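Open day at Valtia, a little thread, because I went along with my neighbor and I'm still thinking about it! They had the drawer demo going in simulation on the big monitor by the door, and you get to look out from the robot's own head.
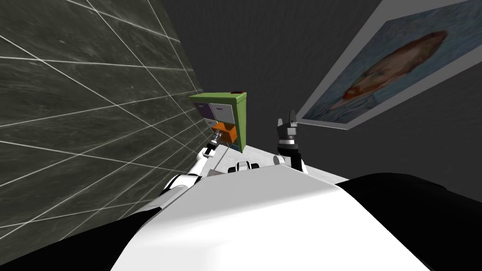

Orange drawer open, left gripper right up by it.

Els Van Loon walked us through it and was so patient with all of us (116 visitors through the door, she told me, and I must have asked the most questions of any of them). The practice room is called Bistside, after the street she grew up on. Most drawers have their own color, so she can just say "purple" or "orange" and everybody knows which one she means. 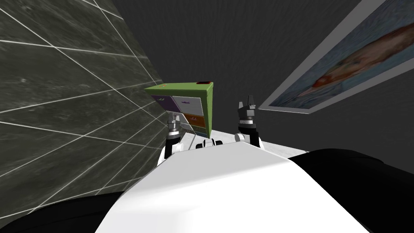

Both hands up at the cabinet. Yes, that's a painting on the right!

I asked how long she'd been working on drawers and she said since September, with 2 people and a lot of coffee. A boy in front of me wanted to know if the robot gets bored, and she gave him a proper answer, which I loved. She lets it run 70 tries in a row and then goes through the ones she didn't like.

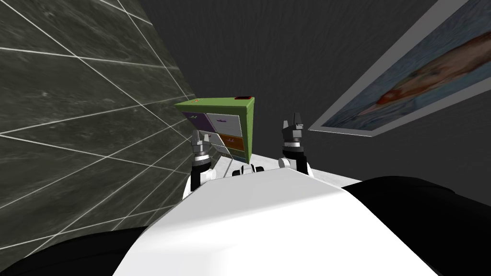 Noltudley, October 25, 2022

Stayed way past when I meant to leave, and then we had soup at Wouters across the road and talked about kitchen drawers the whole time. If they do another one in spring I'm bringing my sister, she'd have a hundred more questions than me.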